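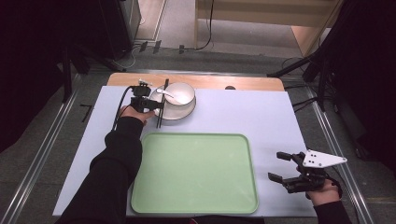 Bowl, spoon and chopsticks by the green tray.

Zaltevby Schools Furniture and Dormitory Project
Progress report to the Dewulf Fund, covering up to the end of November
Prepared by Veerle Boersma, project office

Short version first. Desks: 723 delivered out of 950. Dorm repairs at Horna: roof done, wiring not done. Money: under on desks, over on transport, see below. One decision needed from you on the bed frames, please before the schools close for the break.

Desks

723 double desks are in classrooms and signed for. The rest are at the workshop, frames welded, tops waiting on varnish. Renov had the varnish on order from September and it came in the wrong grade, so it went back. New lot has arrived. They say the remaining desks will leave the yard in two loads, the first one going to the upper schools because those roads go bad first.

Delivery notes are scanned and in the shared folder. A few are hard to read – the head teacher at the lakeside school signs in pencil. Have asked for a pen copy.

Quality is better than the last batch. Aigars Ots checked the welds at the yard before each load and sent back the ones with rough seams under the shelf where kids' knees go. Renov were not happy about it but fixed them at no charge. Some tops have a color mismatch, left and right halves not from the same board. We accepted those. Nothing wrong with them in use.

Old desks: the agreement says schools may keep anything repairable. Most kept far more than that. Two storerooms are now full of broken frames and the district education office wants them cleared. Not in our budget, not really our job either, but it will come up at the next meeting so flagging it here.

Horna dormitory

Roof sheets are on, both blocks. Gutters on the girls' block only. Ceiling boards started in the boys' block and stopped when the electrician pointed out that the conduit should go in first. He's right, it was in the wrong order on our work plan. My mistake, I copied the sequence from the classroom job where there is no ceiling.

The electricity company still has to approve the new connection. Application went in, receipt attached, no inspection date yet. Adoración Cifuentes goes to their office every week and gets told the file is with another desk. Until there is a date we can't close the ceilings, and until the ceilings are closed we can't paint.

Students are still sleeping in the assembly hall. It's dry and the school has put up partitions, but mornings are a mess, the hall has to be cleared before the 7:30 assembly and mattresses get dragged across the yard. The head has been patient. Parents less so, there were complaints at the November meeting and I think they were fair ones.

Washrooms: tiling finished, taps fitted, drains tested by the contractor. We'll test again ourselves with the building in full use. Septic tank cover was cast too thin and has been redone.

Bed frames – decision needed

The budget has steel bunks for 1000 students across the 3 boarding schools. The price we were quoted last year has gone up. Options as I see them:

Option one, buy the full number in the lighter tube. Stays in budget. Arnout Leemans looked at a sample and says the ladder joint will go within a couple of years.

Option two, buy the heavier frame for Horna and the smaller of the other two schools now, and leave the third for next year. Over budget a bit for this year but not for the project as a whole, if you agree to move the line.

We prefer option two. The head of the third school doesn't, understandably. Letter from her attached. If Willy Dewulf wants to call her directly she has said she's glad to talk, afternoons are best.

Money

Desks are under budget thanks to the steel being bought in one lot. Transport is over. The bridge closure meant the long way around for most of the autumn and the truck owner charges by distance, no way to argue with that. Net effect is small and we are not asking for more. Would like to cover transport out of the desk saving, which needs your written OK under the agreement.

Bank statement and ledger are attached. One receipt missing, for hinges, hardware store has promised a duplicate.

Handover and publicity

The district would like a handover event once the last desks arrive. Assembly members have asked to speak, all of them. I have said short speeches and no banners with party colors. The regional director wants the Fund's name on a plaque at Horna, you told us last time you'd rather not have one. Please confirm in writing so I have somthing to show him.

No ribbon cutting until the wiring is live. I don't want to do it twice. 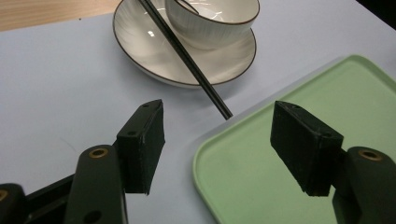
Next steps

- Renov to deliver remaining desks, upper schools first.
- Adoración to get an inspection date, or failing that a name of who is holding the file.
- Arnout to price the heavier frame again with a second supplier.
- Aigars to go thru the storerooms with the district officer and list what can be scrapped.
- Revised work plan for the dorm from me, with the conduit before the ceilings this time.

Needed from the Fund: answer on bed frames, written OK on the transport line, written answer on the plaque.

Attachments are in the folder as usual. Next report comes after the schools reopen.

V. Boersma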